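Gunddale Tenants' Group
Minutes, May 2018

Tumaini Kirui took the chair. The minutes of the last meeting were approved with one correction: the paint came from Kohlhase, and the invoice should be filed under that name.

Room use. The Eton reading circle asked to keep its evening slot through June. Agreed. Mistum has asked for the same evening and will be offered the next one. Keys are to be signed out at the front desk. 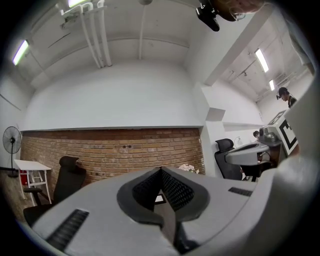
Repairs to the downstairs room were discussed next. The budget for this item is $500, and two quotes are in hand. Members preferred to leave the red-brown brick bare and repaint only the white band over it. There are small holes in the brick toward the middle of the wall, and Tumaini will ask both bidders if filling them is included in the price. Replacing the fluorescent lights was raised and put off. The white pipes at the ceiling stay as they are.

Storage. Shelf labels are out of date. Each group is to relabel its own shelf before the next meeting.

Other business: none.

Next meeting in June, same room. Closed at 5 past eight.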